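Wardrobe and Cloakroom Helpers Wanted – Zallby Studios

Casual, part-time, February start

Do you get a small, private satisfaction from a row of coats all facing the same way? Have you ever quietly straightened the hangers at a friend's place while they were off putting the kettle on? If so, we would dearly love to hear from you, and we suspect you'd fit in here very nicely.

Zallby Studios is a shared building of workshops, offices and rehearsal rooms, home to a changing family of makers, small businesses and evening classes. We've been going long enough to have outgrown our own front hall more than once. On a busy evening we can have 110 visitors through the door, every one of them with a jacket, a scarf, a dripping umbrella or a bag they'd rather not carry up the stairs. For years people simply dropped things over the backs of chairs and hoped for the best. It was friendly, but it wasn't much fun at home time, when all the black puffer jackets looked the same.

So we're setting up a proper cloakroom service, and we're looking for six people to help us run it.

The work itself is straightforward and, we think, rather pleasant. You'll put out the coat racks before people arrive, make sure each one is steady on its base, and see that there are enough hangers to go round. You'll greet visitors, take their things, hand over a numbered tag and give everything back at the end with a smile. In the quieter stretches there's mending to sort, lost property to log (you would be amazed how many single gloves one building can produce) and hangers to gather up from wherever they've wandered.
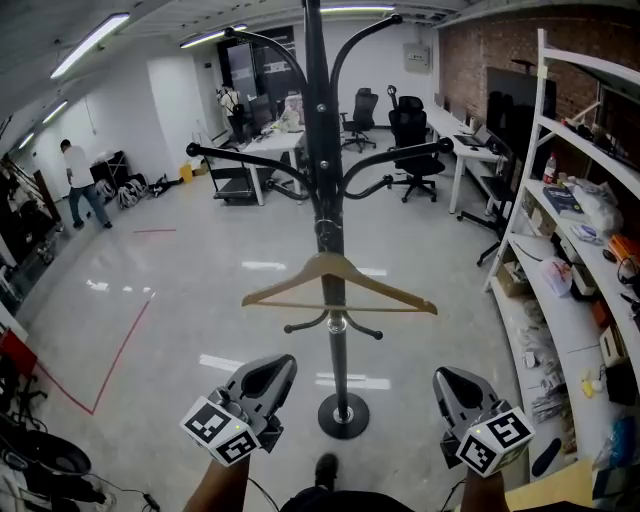

We do ask that heavier coats go on hangers and lighter things on the hooks, and that the load is shared between both sides of a rack so it doesn't lean. We'll go over all of this with you on your first shift, along with where the spare tags live and how to fold away the big rails from Kalogeropoulos Shopfitting, which have a knack to them. Please don't worry if you've never done anything of the kind before. Patience and a good memory for faces will take you a long way.

What we're offering

Shifts run from late afternoon into the evening, usually finishing by 9.30 pm. Most helpers will do two a week, though we're happy to talk about one if that suits you better. Pay is at the casual award rate with penalties where they apply, and there's a hot meal from the Fitach kitchen on every shift. The pumpkin soup is very good. There's bike parking in the back lane and a bus stop just across the road.

What we'd like from you

You'll be on your feet for a good part of the evening and moving racks between rooms, so you should be comfortable with a bit of lifting and walking. You'll need to be reliable with times and kind to people who have lost their tag, including the ones who lose it every single week. A second language would be warmly welcomed, as would any skill with a needle and thread. Students, retirees and people coming back to work after a break are all encouraged to apply. If you need an adjustment to do the job comfortably – a stool at the counter, for instance, or a shorter shift – please tell us and we'll sort it out together.

How to apply

There's no form. Write us a short letter or email, 295 words at the most, telling us a little about yourself and which evenings you could do. Drop it in at the Zernholm Street office or send it through the contact page, marked "Cloakroom". We'll invite people in for an informal chat and a cup of tea, which should take no more than 30 minutes, and you're welcome to have a wander through the building while you're in.

We'll reply to everyone who writes, whatever the outcome.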